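4. 手がふさがっているときの「ちょっと待って」

4.1 なぜこの言い方が気になったのか

前の節では、家事をしながらの会話には相づちが少ない、という話をしました。この節ではもう少し範囲をしぼって、私がいちばん書きたかったことを書きます。「ちょっと待って」です。

きっかけはほんとうに単純で、書き起こしをしていた共著者のNidia Escobarが、ある晩「この人たち、待ってって言っておいて全然待たせてないんだけど」とメッセージを送ってきたんです。聞き直してみたら、たしかにそうでした。「ちょっと待って」と言った本人が、言い終わるか終わらないかのうちに、もう相手の質問に答えている。じゃあ何を待ってほしかったのか（そもそも待ってほしかったのか？）。これが本節の問いです。

教科書的には、「ちょっと待って」は依頼の形をした時間かせぎだと説明されます。私も授業ではずっとそう教えてきました。ただ、その説明で使われる例は、たいてい座って向かい合っている二人か、電話の会話なんですよね。洗いものをしている人、衣類をたたんでいる人、棚の奥に腕をつっこんでいる人の「ちょっと待って」は、あまり例に出てきません。

4.2 データと数え方

使ったのは、2節で紹介したWalik地区とGrolldale地区の家庭会話の録音です。発話の総数は2,284で、そのうち「ちょっと待って」とその仲間（「待って待って」「ちょ、待って」「ちょっとね、待ってね」など）が161ありました。「待ってて」は入れていません。相手をその場に残して部屋を出ていくときに使われることが多く、別ものとして扱ったほうがよさそうだったからです。ここは査読でもめるかもしれませんが、付録Bに「待ってて」を入れた場合の集計ものせておいたので、気になる方はそちらをどうぞ。

切り出しと時間の計測にはElloという注釈ソフトを使いました。正直に書いておくと、最初の設定がまずくて、息を吸う音を発話の始まりとして拾っていたんです。途中で気づいて全部やり直しました。やり直す前の数字はどこにも使っていません。

分類は私とEscobarが別々に行い、割れたものは二人で音を聞いて決めました。いちばん割れたのは、笑いながら言っている「待って」です。あれを依頼と見るか、あきれの表明と見るか。Escobarは後者だと言いはり、私は最後まで半分くらいしか納得していませんが、集計上は「その他」に入れてあります。

4.3 待たせない「待って」

161のうち106で、話し手は「ちょっと待って」のあと、相手が何か言う前に自分から応答を始めていました。つまり、待ってと言われた側が待つひまもないわけです。間の長さを測ると、このグループでは最大で500ミリ秒でした。聞いている側からすると、ほとんどすぐ返事が来た感じだと思います。

一つ例をあげます。母親と息子の会話で、母親は鍋を洗っているところです。

（12）
息子　明日さ、何時に出る？
母親　ちょっと待って、八時。
息子　八時ね。
母親　うん。いや、八時すぎ。

おもしろいのは、息子のほうも待たされたとはまったく思っていないらしいところです。「八時ね」とすぐに受けている。もし「ちょっと待って」が文字どおりの依頼なら、母親は自分で出した依頼を自分で取り消したことになりますが、二人とも何かが取り消されたようなそぶりを見せません。

もう一つ、こちらはRíos家の夕方の録音です。姉妹が押し入れの整理をしています。

（13）
妹　これ、お母さんのだっけ。
姉　ちょっと待って、どれ。
妹　この箱。
姉　ああ、おばあちゃんのだよ。

こちらの「ちょっと待って」のすぐあとには、答えのかわりに聞き返しが来ています。でも構造としては同じだと私は考えています。話し手はまず「いまの質問は聞こえた」と知らせ、それから目と手を動かしている。姉は振り返ってもいないのに（家族の方に確認しました）、妹は無視されたとは受けとっていません。

4.4 視線の代わりとしての「ちょっと待って」

ここから私の解釈に入ります。ふつうの会話では、話しかけられた人は顔を向けたり、うなずいたり、手を止めたりして、聞いていますよと示します。ところが手に道具を持ったままだと（図2）、顔も手もそう簡単には相手に渡せません。そこで声だけが先に相手のほうへ行く。「ちょっと待って」は、振り向くかわりに声で振り向いているようなものではないか、というのが私の考えです。

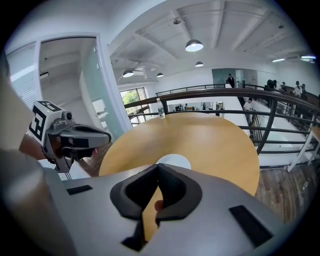 だとすると、待たせない「待って」が多いのも不思議ではなくなります。この場合に大事なのは、待つという中身よりも、すばやく声が出ることのほうです。じつは同じ位置に「うん？」や「なに」もよく出てきますし、(12)の母親の「ちょっと待って」を「ん？」に置きかえても、会話はそのまま進みそうです。では、なぜわざわざ長いほうを言うのか。

これについてはMilagros Cárdenasとの雑談にだいぶ助けられました。彼女の見立てはこうです。「ん？」だと、相手は質問をもう一度言ってしまう。「ちょっと待って」なら言い直さない。なるほど！と思って(12)に似た例を見なおしたところ、「ん？」のあとでは質問のくり返しがちょくちょく起きているのに、「ちょっと待って」のあとにはほとんど見あたりませんでした。聞こえてはいる、ただ手が離せない、という二つを一度に伝えられるわけで、これはなかなか便利な表現です。

もちろん、手がふさがっていれば必ずこうなる、という話ではありません。同じ家の同じ人でも、アイロンがけのあいだは黙って手を止めてから答え、野菜を切っているあいだは「ちょっと待って」を連発する、ということがありました。作業を途中で止められるかどうかが効いているのかもしれませんし、単にその日いそいでいただけかもしれません。音声だけではどうにも決められないので、作業の種類ごとの比較は次の調査に回します。

4.5 うまく説明できない例

都合の悪い例も出しておきます。残りの「ちょっと待って」には、本当に長く待たせているものがありました。なかには、待ってと言ったきり話題そのものが消えてしまったものもあります。10月に録った会話がまさにそれで、娘が「冬の布団どこ」と聞き、父親が「ちょっと待って」と言い、そのまま二人で夕飯の話を始めて、布団は録音が終わるまで出てきません。

こういう例を「声で振り向く」だけで片づけるのは無理があります。父親はたしかに声を返しました。でも答えは返していない。私としては、早く声を出すことと、あとで答える約束をすることは別の働きで、「ちょっと待って」にはその両方が入っていると見ています。ふだんは約束がすぐに果たされるので二つがくっついて見えるけれど、布団の例では片方だけが残ってしまった、ということです。

Escobarはこの説明に反対で、父親は単に布団の場所を知らなかったのだろうと言っています。その可能性も消せません。5節では、答えを知っていたとはっきり言える例だけを取り出して、もう一度この二つの働きを見ていきます。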